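Well, it's official: the Clernano swap shelf is moving indoors for good, and I couldn't be happier about it!

If you've lived here a while you know the shelf. It started as a plank and two crates outside the old Hamann bakery, and people left whatever they didn't need (jam jars, paperbacks, one time a whole fondue set that I still regret not grabbing). Rain was always the problem. So was wind, come to think of it. As of August it has the front room at Drukent Hall, open until 7 in the evening, with real shelves and a heater.

Dörte Fröhlich, who set the thing up 15 years ago, told me she has been keeping a notebook the entire time. Her count for last year was 2,581 items in and out, and that's only what people bothered to write down. "I stopped chasing folks with the pencil," she said. 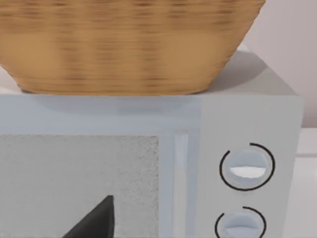
Kitchen stuff is still what goes fastest, and Dörte says small appliances rarely last the afternoon. The hall will take toasters, kettles and mixers as long as the cord is in good shape, and there's an outlet by the door so you can try things before you haul them home. Baskets are the other big one. I'm guilty there, I've brought home four and I keep finding spots for them, and a wicker one sitting on top of a white microwave looks pretty good to me, plus it's a handy place to drop the mail. If you have more than you can use, bring them in, they're on the wanted list along with canning jars and kids' rain boots.

Please don't leave bags outside the door after hours. The Rutell Street neighbors have been very patient with us over the years and I'd like to keep it that way.

There's a little opening get-together too, with coffee and (I'm told) 19 kinds of cake, so come hungry. Bring something to swap if you can, and a mug if you want coffee.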